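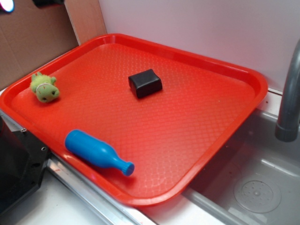
Nouhaila Amrani runs the returns side of the Hamport toy library, and most of her working day is spent within arm's reach of a sink. Toys come back in bags on Thursday, are checked against the loan sheet, and go to the counter for cleaning before they return to the shelves. The method she uses was written down three years ago, after she moved across from the smaller branch at Sesness. It covers two sides of paper. The greater part of it concerns trays.

"People expect it to be about disinfectant," she says. "Disinfectant is one paragraph. If the sorting is wrong, the wrong thing gets put in water, and after that it doesn't matter what was in the water."

The trays are red plastic with rounded corners and a raised rim. The floor of each has an embossed diamond pattern. Amrani ordered them from Stockdale, a catering supplier, having first tried the flat white kind sold for cutlery. On the flat ones a hard toy with a curved side would travel every time the tray was picked up. The pattern gives a small amount of grip and keeps the underside of the toy slightly clear of the surface, so that air gets in below it. She would have preferred a deeper pattern. The supplier had one, but it was only made in a size too long for the counter at Hamport.

Colour was a minor consideration. The counter is white and the sink is stainless steel, and a good many of the small parts in the collection are white, grey or clear. "A white button on a white counter is gone," she says. "On red I can find it without my glasses." She concedes that a red piece on a red tray has the same problem. The library has plenty of those, mostly building bricks, and they are cleaned in a mesh bag and never go on a tray loose.

I asked how a tray is loaded. The rule is that it takes one item of each material, well apart, until the cleaner has decided what each one is. A tray might hold a plush toy, a block and a plastic bottle from a play kitchen. The three need different treatment, and the spacing is there so that nothing drips on its neighbour. Plush goes in the corner furthest from the basin. Hard plastic goes along the near rim, where it will be picked up first. Anything the cleaner isn't sure of goes in the middle.

"The middle is for questions," Amrani says. "A black block, for instance. You look at it and it might be foam and it might be rubber. They're both matt, they're both a bit soft at the edges. Press it. If it comes back slowly and takes up water when you touch it with a wet finger, treat it as foam. If you still don't know, treat it as foam."

Foam is the slowest material she handles. It holds water at the core long after the outside is dry to the touch, and a block put back too early will smell within a week. Her sheet allows a foam piece to be wiped with a damp cloth and no more. If it needs more than that, it is squeezed through in clean water, pressed in a towel and stood on its smallest side overnight. It isn't to be stood on a radiator. Rubber may be washed like hard plastic, though she keeps it out of very hot water.
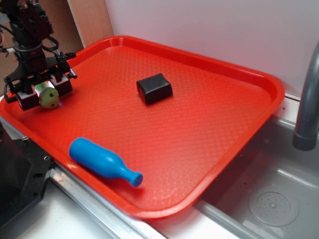
Plush is the material on which she and Hollis Kapoor disagree. Kapoor looks after the same stage of the work at Sesness, and he joined us by telephone for part of the afternoon. His view is that small plush should be machine washed after every loan without exception. Amrani spot cleans, and sends an item to the machine only if it has a mark, a smell or a note from the borrower.

"I've had fewer complaints doing it my way," Kapoor said.

"He's had fewer plush," she replied, and read out the numbers. Hamport has 133 plush toys on its list and Sesness has 59. Washing all of the Hamport plush after each loan would need a second machine. It would also, in her opinion, shorten the life of the stitched faces, which are the part that goes first. She has replaced embroidery on several animals where the eyes had frayed away at one side. Ears and other small projections come next, mainly at the seam, and any toy with a band sewn round the body should be checked along both edges of the band.

Kapoor accepted the point about the faces. He puts his in a closed pillowcase at 30 degrees and reports no fraying, but agreed that his toys are newer. The two sheets remain different on this point. Neither of them appears to mind.

They agree on where a plush toy should lie while it waits. It goes on its side with the face up or outward, away from the rim if the rim is wet. Laid on its back, a small one with a round body tends to roll on to its face. On its side it stays put, and the person at the sink can see at once which toy it is without handling it.

The toy bottle is, by comparison, simple. It is hard, glossy and one colour all over, and a cloth will remove most of what gets on it. The difficulty is the cap. Many play bottles have a ribbed cap, and the grooves collect dough, glue and what the sheet calls "general matter". Amrani uses a soft nailbrush, along the grooves and then once round. Where the cap comes off, it is taken off and washed separately. Where it doesn't, the joint is inspected for a gap. A bottle with a gap must not be submerged, as water will get in and there is no practical way to get it out again.

"Shake it by your ear," she says. "If you hear anything, it's finished. It goes in the bin and comes off the list."

Bottles are laid on a slant, with the neck lower than the base. With the tray tilted slightly to the basin, what water there is runs towards the cap and can be blotted there. I asked whether the angle made much difference. She said that she had compared it with standing them upright, using eight bottles each way, and the slanted ones were dry sooner. She hadn't timed it to the minute and would not give a figure.

For cleaning fluid both branches use Leltach, diluted according to the label and made up fresh each morning. Amrani has no strong view on it. It has little scent, which she counts in its favour, and it doesn't leave a film on gloss surfaces if rinsed. Her one objection is to the pump, which delivers a different amount when the container is nearly empty. She measures with a spoon.
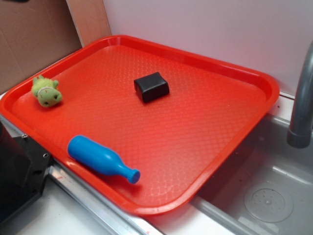
The position of the tray on the counter is marked on her sheet with a small drawing. It is set at a diagonal, with one side close to the basin or over its edge. This looks untidy and visitors sometimes straighten it. Placed square to the wall, the tray leaves nowhere to rest a forearm, and the reach to the far corner becomes awkward for anyone under a certain height. Set at an angle, every part of it can be reached from one standing position. The overlap with the sink takes the drips. It should be no more than a hand's width, or the tray will tip when something heavy is put down at that end.

She is particular about the drain. The cover has fine holes and will stop most things, but it has to be in place before the first tray comes near the sink, and it is the first line on the sheet. Before it became the first line, Hamport lost a set of counting bears, one at a time, over a single spring.

Loading is kept light. A tray could hold a dozen small toys, and on a busy afternoon there is some pressure to fill it. Amrani logged a run of 77 returns in October, half of them done on full trays and half on trays of three or four. The full trays saved time at the sink. They lost it again at the shelf, where more pieces had to be sent back for a second wipe, usually on the side that had been touching something else. She has kept to small loads.

Kapoor fills his. "I've got a bigger sink," he said, and rang off to answer the door.

The sheet is due to be revised. Amrani intends to add a line on magnets, which she has had to dry separately, and to remove one about wooden beads, as Hamport no longer lends them. Copies can be had from the desk at either branch. The Sesness copy has Kapoor's amendments in pencil.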